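Clearing out the spare room

Print this post
E-mail this post

We moved into the house in Netville six years ago, and the spare room has been a problem for nearly all of that time. The first winter it held the boxes we hadn't unpacked. After that it held the boxes we had decided not to unpack. By last spring the door opened far enough to get one shoulder through, and when my mother-in-law came to visit she slept on the couch.

In December I finally took two weeks off and emptied it. I'm writing down how it went, mostly because a couple of readers asked after I mentioned it in the post on the garage.

Getting started

I had read a good deal of advice on this and most of it says to begin with whatever is nearest the door. I did that and it worked fine. What was nearest the door was a floor lamp, a bag of other bags, and a printer that stopped working before we left Illemen. We paid to have that printer moved. I try not to think about it.

I worked from 9 in the morning until lunch and then quit for the day. On the first afternoon I kept going until dinner and made bad decisions after 3 or so. I threw out the warranty for the water heater and had to go back through the trash for it with a flashlight.

Paper

Paper was the slow part. I had bank statements from an account that closed before I was married, and every pay stub from the job at Nijs. Bijan Shahbazi, who did our taxes for a while, once told me to keep returns and the papers behind them for seven years and let the rest go. I used that as my rule. The shredder overheats if you run it for long, so I shredded for a bit, let it cool, and read old birthday cards while I waited.

I kept the cards. They fit in one shoebox.

Books

I counted the books because the used bookstore on Sotley Road wants a number before they will give you an appointment. There were 349. I sold them 108 and got enough credit to buy a decent cookbook and a bird guide. Some of the others went to the library sale, and the rest are on the shelf in the hall, which had been holding mostly vases.

Two of the books turned out to belong to Hilde Boersma, my old neighbor in Illemen. I mailed them back with a note. She wrote to say she had bought new copies years ago, but thank you.

Clothes

I had less trouble here than I expected. If it didn't fit, it went. The one exception is my father's gray overcoat, too big for me in the shoulders and too warm for where we live. It has a hook in the hall closet now. My wife kept a ski jacket on similar grounds – she hasn't skied since college.

Small stuff

Cords, batteries, picture hooks, keys, film canisters, a great many pens. I tried sorting these on the bedroom floor and gave up when my knees did. Working at table height was much better, with open bins on both sides and a clear spot in the middle for whatever I was looking at. I put things in the bins by where they would live in the house: kitchen, desk, garage, out. Sorting by type sounds sensible, but you end up with a bin of batteries and still have to decide where batteries go.

The keys I could not identify. There were a lot of them. I tried each one in every lock we own, and one opened the shed padlock we cut off two summers ago.
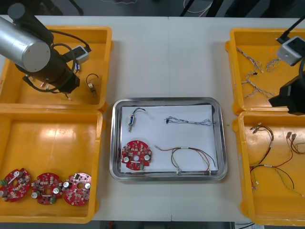

What's in there now

A bed, a nightstand, the floor lamp with a new bulb, and a desk that my wife has already taken over. The closet has one shelf of things in it, and I know what they are. I painted the walls the same off-white as the hallway, since we had most of a can left.

The carpet still has dents from the boxes. I tried the trick with ice cubes and it helped in one corner. My mother-in-law is coming again in the spring and says she doesn't mind dents.

Next is the attic, but I'm waiting for warmer weather.

Print this post
E-mail this post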